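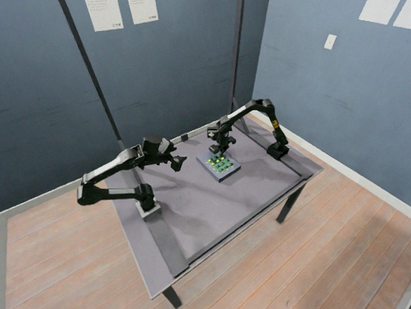

The two-arm cell at Skurside is checked before it is used, and the check is the same whether the cell has stood idle overnight or for a month. Femke Coppens, who has been responsible for it from the start, wrote the procedure on two pages and has resisted every proposal to make it longer.

The cell serves the Yule program, in which a pair of arms carries out small tasks with switches, latches and buttons. Each task is first built and run in simulation, using a model of the room maintained under the name Kiririer. Only when the model and the physical cell agree is a task released to the hardware. Keeping the two in agreement accounts for most of the maintenance hours recorded at Skurside.

The procedure begins with the bases. An arm that has shifted slightly on its mount will still move smoothly and will still report that it has reached its target, but the fingers will arrive in the wrong place. Each mounting bolt is therefore tested with a torque wrench, and the position of each base is measured against fixed marks on the table. The values are entered in the model the same day.

The joints come next. Each is driven slowly through its full range with the other arm parked, and the motor current is compared with the previous record. A gradual rise usually points to a cable that has begun to bind at the elbow. Cables are replaced after 200 hours of operation, regardless of their appearance.

The grippers receive the closest attention. Finger pads wear unevenly when they are used for pressing, and a worn pad can slide from one key to the next. Coppens has the fingers opened, cleaned and closed on a gauge block 12 times. If the readings differ by more than the permitted margin, both pads are changed, never one alone.

The final stage is a touch test on the button panel. The arms take turns pressing keys in a prescribed order, 64 presses in all, first in the model and then on the table. Contact height is logged for every press. A full check takes roughly 8 hours, including the time needed to correct the model.

A revision in November added one step. During the Plilen trials, the work surface had been replaced with a mat of a different thickness, and the model was not updated. The arms pressed too hard for an entire session before the discrepancy was traced. No parts were damaged, but the results were withdrawn — a decision Coppens recommended herself. Mat thickness is now measured at each corner and signed for.

The revised procedure took effect on 15/12/2019. Copies are kept with the cell's maintenance log, and staff who are new to the program complete the check twice under supervision before they are permitted to run it alone.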